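Search this site
Search for:
Go

The Folding Table: Cloths, a Basket and a Loud Wall

By Tâm Diệp
November

I have written on this page before about shelves and about hooks, and several readers asked me to write about folding. I postponed it for a long time. Folding is a small subject, and in my mother's house it was not a subject at all, it was only a thing that happened in the evening while somebody talked. But now I share the linens at Cletbridge with other people, and when people share linens they discover that each of them folds in a different way and each believes that the way is natural.

The gallery is short this month. The text around it is longer than usual, and I ask for your patience with it.

At Cletbridge we keep the cloths together, in one stock. There are cloths for drying, cloths for covering, and thick cloths for the floor of the entrance when it rains. Most of them are gray or dark. This was a decision by Boonmee Chaimongkol, who does not like to see a stain and prefers not to be told about it. I wanted white at first, because I was used to white. After one winter I agreed with him.

The only place where color was permitted without discussion is the wall covering by the white table. Archana Nigam chose it from a roll end, and it has red, coral, pink, lavender, blue, cream and yellow, all of them moving in waves. Some visitors find it too much. I found it too much myself, and then I noticed that I could find a dark cloth against the white table very quickly and that I was in a better mood when I did it. I can not prove that the wall is responsible.

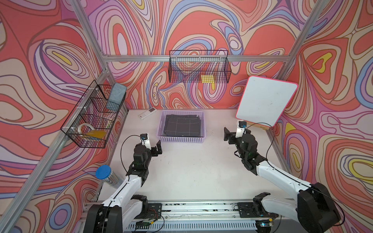
BASKETS AND BINS

The lavender basket is the piece that I am asked about most often. It is plastic, with openings in the sides, and the dark gray cloth with the thin white lines lies folded in it. The small white label is near the lower edge. I like to leave a label where the eye can find it, so that the next person does not need to open the whole cloth to read how it should be washed.

We had a cardboard box before. It was a good box and it came free with an order from Lodhi, but it became soft at the corners, and air did not pass through it. A cloth that is put away a little too early will smell after two days in cardboard. In a basket with openings you have more time to correct the mistake. I still make this mistake, mostly in the cold months, when a thick cloth feels dry on the outside and is not dry in the middle. Press the fold between two hands and wait a moment, and you will know.

About the size: a basket should be a little wider than the folded cloth, but only a little. When there is too much room at the sides, the cloth leans and opens itself, and the work was for nothing. When there is too little room, people push, and the top layer comes up like bread. I fold the cloth first and measure it, and then I look for the basket. Many people buy the basket first, and I did this also, with the result that I own a very nice tall basket that holds umbrellas.

Sushil Dubey asked me if the color of the basket has a meaning, for example lavender for the clean ones. No, it has no meaning. It was the color that was in the store. But I think it was a lucky choice, because dark gray things disappear in dark baskets, and in this one they do not.

FOLDING

My way is simple and I do not claim it is the best. I put the cloth flat and I pass the side of my hand over it from the middle to the outside. Then I fold it in half along the long side and in half again. After that I turn it and bring the two short ends to the center, and close it like a book. For the thinner cloths I make 4 folds in total, and for the thick ones I stop one earlier, because a thick cloth with too many folds becomes a cushion and falls over.

Nilton Ccori folds in thirds. He learned it in a hotel kitchen, and his result is more elegant than mine, especially at the front edge, where no loose corners are seen. The difficulty is that thirds must be estimated, and I estimate badly. My first third is always too generous and the last one is poor. A cloth with printed lines is helpful in this matter – you can follow a line with the fold and it will tell you immediately when you are going crooked. It is true that when the lines were not printed straight, you will follow them into a crooked fold with full confidence. I look at the hem also, and if the hem and the line do not agree, I trust the hem.
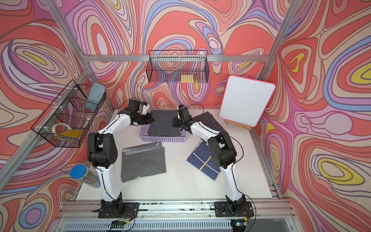 I should say something about the order of the work, because this is where Nilton and I do agree. Both of us put the difficult cloth first. By difficult I mean the large one, or the slippery one, or the one that comes out of the wash twisted like a rope. If you leave it for the end, you will fold it badly and be glad to be finished, and it will go to the bottom of the basket where it remains badly folded for weeks. The small cloths can wait. They are pleasant to fold when one is tired.

It also helps to spread things out before you start. I was taught to take from the heap one by one, and this saves space, but then the heap stays a heap until the last minute and one has no feeling of progress. With the cloths laid apart on the table I can see which ones belong together by size. I make the decision about the basket with my eyes, and my hands do only the folding.

The navy blue cloth with the yellow stripe is my favorite from the whole stock, and Archana says this is because it is the only one I can recognize from the door. She is probably right. It does not match with anything. I bought it at the Vovov closing sale together with some gray ones, and there was a moment when Boonmee wanted to give it to the neighbors. It stayed. A stripe is a useful thing for a person who is learning to fold, since you can decide that the stripe must always be on the outside, and then you can check your work from a distance.

One more note about thick cloths. I weighed a thick one on the kitchen scale, after an argument about whether the line in the yard could carry them all, and it was 610 grams dry. I did not weigh it wet, because the scale is a small one and I was afraid for it. We put up a stronger line after that, from Doltell, and we hang the heavy ones near the ends and the light ones in the middle.

SMALL THINGS ON THE WALL

Black wire mesh baskets are good for small things beside a work table. You see the contents from the side and dust goes through. In ours there is a blue-gray sponge, standing on its edge, and a roll of clear tape, and a yellow lid under the tape. The baskets were hung at a height where I do not have to bend, which is important to me and less important to the younger people.

I recommend to empty such baskets completely one time each season. Things arrive in them that have no other home, and in a short time the wall basket becomes a drawer that you can see into. Last time I took out a pencil, a key that fits nothing, and a receipt for curtain rings that we never used. I put back the pencil.

A reader wrote to ask if sponges should be near clean cloths. My answer is that a dry sponge does no harm, and a wet sponge should be near the sink and not near anything else.

BEFORE FOLDING

Every cloth has this shape for a while, and I have learned to like it. When I was younger I was ashamed of a heap and I closed the door if someone came. Now I think it is an honest part of housework. My advice for a large dark heap is to look for the hem first. Take the hem and lift slowly, and let the weight of the cloth do the opening. If you pull from the middle you will only make a new heap in a different place.
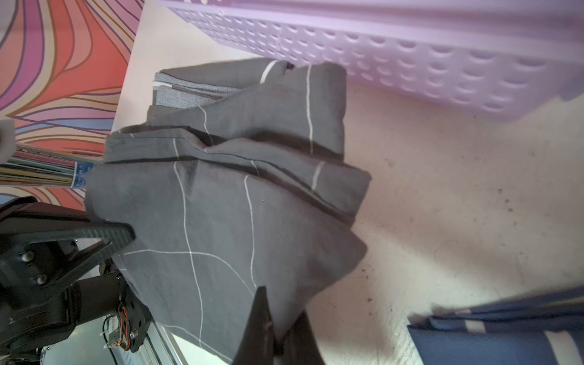

Dark gray cloth with thin white lines, a narrow edge of lighter gray towel under it, and the lavender basket close by.

The gray towel has a looped surface, and such towels I treat a little differently. I shake them strongly before the fold, by two corners, so that the loops stand up again. I do not iron them. Boonmee's aunt ironed hers, and they were flat and beautiful and they dried nothing.

Towels and smooth cloths should not go in the same stack if you can avoid it. The smooth one slides on the towel only a little, but after 7 or so in a stack the little becomes a lot, and the whole tower has a direction. I keep the towels below and the smooth cloths in their own basket, and when the basket is full I ask myself if we need so many.

Next month I will write about curtains, if Nilton returns my long ruler.

We use cookies to remember your settings on this site. By continuing to read, you accept our use of cookies. Accept | Settings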